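Refinishing a pale work surface -- which grit to stop at?

Wanpen Luangrath
I have a pale work surface in the spare room that gets wiped down every day. The finish feels slightly rough when I run a hand over it. I want to smooth it and put on one more thin coat of water-based clear. The can says to sand between coats but gives no grit. I have 200 and 300 paper in the drawer.

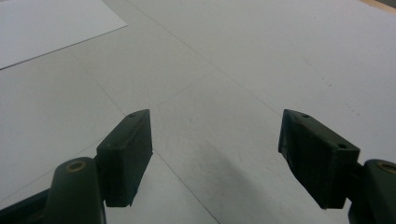 The pale surface, Saturday.

I would like to keep the color as light as it is now. Is there any risk of yellowing?

Natalina Bellini
Use the 300, by hand, on a flat block. The 200 is too coarse unless you are removing a drip. Vacuum, wipe with a damp lint-free cloth and wait 10 minutes before coating. Water-based clear yellows very little. Oil-based does, so check the can. Leave it 48 hours before putting anything heavy on it -- longer if the room is cold. Test a spot at the back edge first.

Floscombe
I used 200 on mine and it came out fine. Didn't wait the full time either and got a ring from a mug. Would wait next time.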